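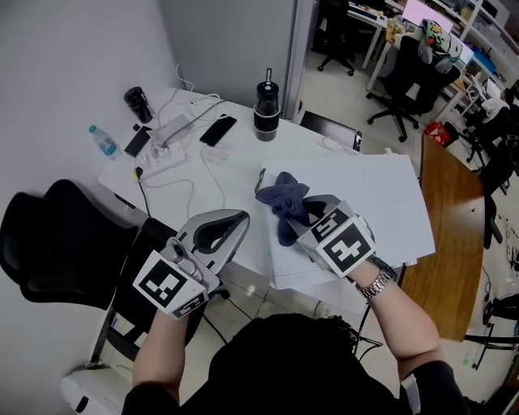 The first month after you leave school is the best time to sort out your student loans, and I say that as someone who waited until the fifth. You need a clear hour, somewhere to spread out, and every piece of mail your lender ever sent you. A white table with a stack of white paper on the right side of it is pretty much how my own loan evening began, with a water bottle and a small black cup still over on the left side. Get something to drink, put your phone on silent and let's go!

Step 1: Make one list

Write down every loan you have – lender, balance, interest rate, due date. I had 3 loans with two different servicers, and one of them still had my old Brirnville address (so that's where those letters went). Log in to each account and copy the numbers from the screen. The paper statements are usually a few weeks behind.

Step 2: Find out when your first payment is due

Most loans give you a grace period after you finish, but it isn't always the same length for each one. My private loan from Mesteter came due on 19th July, well before the others, and I nearly missed it. Put each date in your calendar with a reminder a week ahead.

Step 3: Fix your contact details

Change your address, phone and email with each servicer separately. If you signed up with your school email, switch it now, while you can still get into that inbox to click the confirmation link.

Step 4: Pick a payment plan

Look at what you'd pay each month and also what you'd pay in total. A longer plan drops the monthly bill, and you pay more interest for it. If your income is low, ask about plans tied to what you earn. I was on hold for 40 minutes to ask that question, and the call itself took less than five, so have your list from Step 1 in front of you and a snack nearby.

Step 5: Set up autopay

Some lenders knock a little off your rate for this, so ask. Pick a date a few days after payday if they let you move it. Then check your bank after the first payment goes out, just the once, to see that the amount matches.

Step 6: Pay a bit extra when you can

I add $30 a month to the loan with the highest rate. Tell the servicer in writing that the extra goes to that loan's principal, or they may count it toward your next bill (Gudeta did this to me twice before I worked out which box to tick).

If you can't make a payment, call before the due date and ask what they can offer. They have forms for it, and the Kekwood library has a free printer if you need paper copies to mail in.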